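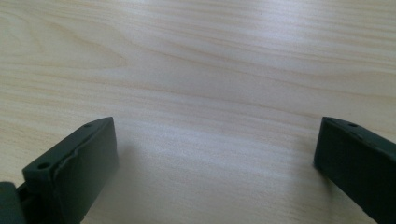
Break room table, pale wood grain top

Ticket: packet drawers sticking
Opened by: Jummai Onuoha
Status: waiting on requester
Monday

Hi all! So the little white drawer unit we got from Dumlao is giving me grief again. The bottom drawer jams whenever I fill it right up, and I've tried standing the packets upright, laying them flat, even taking a whole handful out – it slides for a bit and then catches. I ordered a box of 200, so they have to live somewhere! Top level is crammed too.
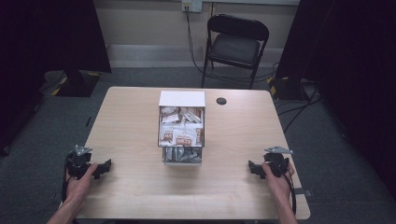

Osvaldo Marras: Take 12 packets out of the drawer and run it empty-ish a few times. If it still catches, pull it all the way out and check for one stuck behind. Mine had 4 back there.

Ok, trying that after lunch – will update the ticket.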